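Prilico resets edge and recess limits for anodized plates at Prokomthorpe 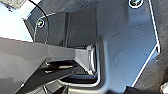 The Prokomthorpe shop of Prilico has changed the way it finishes and inspects its fixture plates, following a review of parts made for the Skenduva assembly line. The new sheet took effect in September and covers every metal plate with a beveled outline and a machined recess.

The main change concerns the bevel. Edges were previously broken by hand after milling, which left the width uneven at the corners where a straight side meets an angled one. The bevel is now cut in the same setup as the outline, before the plate goes out for anodizing. Saskia Faulkner, production engineer at the shop, said the hand step had been the largest source of rework on the angled corners.

"The outline was always in tolerance. The bevel was where we lost plates," Faulkner said. "A corner that is wide on one side catches a glove and wears through the coating early."

Recesses get a separate page in the sheet. The rim must be free of burrs along its full length, and inner walls are checked for tool marks with a side light. Grooves running down a recess wall are to be brushed and blown out before inspection, as chips left in the groove can hold a mating part away from its seat. The floor of the recess is measured last, with the plate at room temperature.

Of 2,000 plates covered by the review, 1,851 passed at first inspection. A further 38 were rejected for damage to the recess rim. The remainder were returned for cleaning or edge work and inspected a second time.

Surface marks are treated less strictly than before. Dust and pale specks that wipe off with a dry cloth are no longer logged. Marks that stay after wiping are compared with a reference plate kept at the inspection bench, and only those that can be felt with a fingernail count as defects. Irina Sârbu, who wrote the inspection section, said the old rule had sent sound plates back for stripping, with some loss of thickness each time.

Socket head screws are now fitted after the final wipe and tightened in two passes. Heads must be clean inside the socket, and a screw with a rounded socket is replaced on the spot — it is not to be left for the next service.

Başaran, which handles the anodizing, has asked for plates to arrive degreased and racked by the back face to keep contact marks off the visible side. Ferhat Işık of Başaran said shade differences between batches would be held to the existing color card, and that the blue-gray finish remains the standard for the line.

Plates already in service at Skenduva will not be recalled. They will be checked against the new limits when the stations are next stripped down, starting with station 2. Questions on the sheet go to Usman Hashmi at the Prokomthorpe inspection office.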